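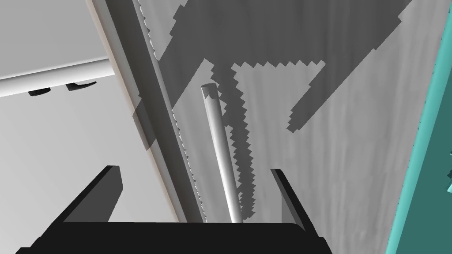
Wrist camera shadows are stair-stepped in sim, policy fails on thin rod handle

Asked in Simulation / Rendering
Tags: shadow-map, wrist-camera, domain-gap, grasping

I am training a grasp policy for thin vertical handles in a simulated kitchen. The wrist camera looks out past the two gripper fingers. The policy takes the wrist RGB image plus joint positions, no depth. The dataset is 1,652 scripted demonstrations, all rendered with one directional light and a single shadow map.

The shadow edges come out as sawtooth steps. The worst one is the narrow strip immediately to the right of the rod. It runs parallel to the rod nearly down to the gripper body, and it is much darker than the rod. The big shadow on the gray wood-grain wall has the same blocky outline.

Results over 200 rollouts each, same seeds, same start poses:

Shadows on, as in training: 193 successes
Shadows off: 200 attempts, policy closes to the right of the rod in most of them

So the policy appears to be using the shadow strip as a cue for where the rod is. That is a problem because the real lighting will not produce that strip.

What I have tried:
– Shadow map resolution from 1024 to 4096. Steps got smaller, still there.
– Raising the depth bias. The fine zigzag on the edge of the dark board went away but the shadows started to detach from their casters.
– Blurring the wrist image before the encoder. Success dropped with shadows on too.

Is this a renderer setting I am missing, or do I need to re-render everything? The demos are stored as state trajectories, so re-rendering is possible but slow. Renderer is the rasterizer in Sultana, wrapped by our Kustum environment loader.

Answer 1 (accepted)

Two separate problems. Fix them in this order.

1. Shadow map coverage. Resolution by itself tells you very little. What matters is world units per texel. If the loader leaves the light frustum at its default, it is fitted to the bounding box of the whole kitchen, and a wrist camera close to a surface will see individual texels whatever number you put in the resolution field. Print the light's orthographic extent. If it is several meters across, you have found most of it. Fit the frustum to the workspace only, a box a little larger than the arm's reach. If you need shadows from objects outside that box, use cascades and give the nearest cascade to the wrist camera.

Note that cascades are normally split by distance from the active camera. If you render a scene camera and a wrist camera in the same step, check that the splits are recomputed for each one. A lot of wrappers compute them once for the first camera and reuse them.

2. Bias. The fine, regular zigzag on the board sounds like self-shadowing at a grazing angle. The steps on the wall are plain undersampling. Different cause, different knob. Put the constant bias back where it was and use slope-scaled or normal-offset bias for the board. That should avoid the detached shadows. Do this after step 1, as the right bias value depends on texel size.

Then turn on percentage-closer filtering with a modest kernel. It hides what is left of the steps but does not repair a badly fitted frustum.

None of this stops the policy from reading the shadow. A clean shadow beside the rod is as good a cue as a jagged one. With one fixed directional light, the offset between rod and shadow is close to a constant for a given approach pose, and the network will take it. Sample the light direction per episode, and drop shadows entirely in a fraction of episodes. You have the state trajectories, so replay them with new lights and leave the actions alone. Re-render a subset first and train on that before committing to the full set.

– Nnamdi Tamuno

Comment from the asker: The extent was 12 m, fitted to the room. With the box fitted to the workspace, the strip next to the rod has a straight edge at 2048. The splits were also being reused from the scene camera. Re-rendering with random lights now, will report back on the shadows-off number.

Comment: Keep the seed for the light sampler separate from the scene seed or you won't be able to compare runs.

Answer 2

Just use the path tracer. We moved to it from the rasterizer for Tivix and never looked at a shadow bias again.

Comment: At what cost per frame? For offline re-rendering maybe, but the asker also has to run closed-loop rollouts.

Comment: Low sample count plus the denoiser. It's slower, yes.

Answer 3

Before changing the renderer I would confirm the cue. Turning shadows off changes overall brightness on the wall as well, so your test mixes two things. Keep shadows on, rotate the light in small increments around the vertical axis, and log the lateral error at finger closure. If the error tracks the shadow position, it is the shadow. If it stays flat and then jumps, suspect exposure or contrast. There is a sweep script in the Flanel repo under tools that does this for point lights – changing it to directional is a few lines.

Also check whether the fingers cast shadows in your setup. Some loaders disable shadow casting on the robot links to save time, and then the closing fingers never darken the handle in sim but will on hardware.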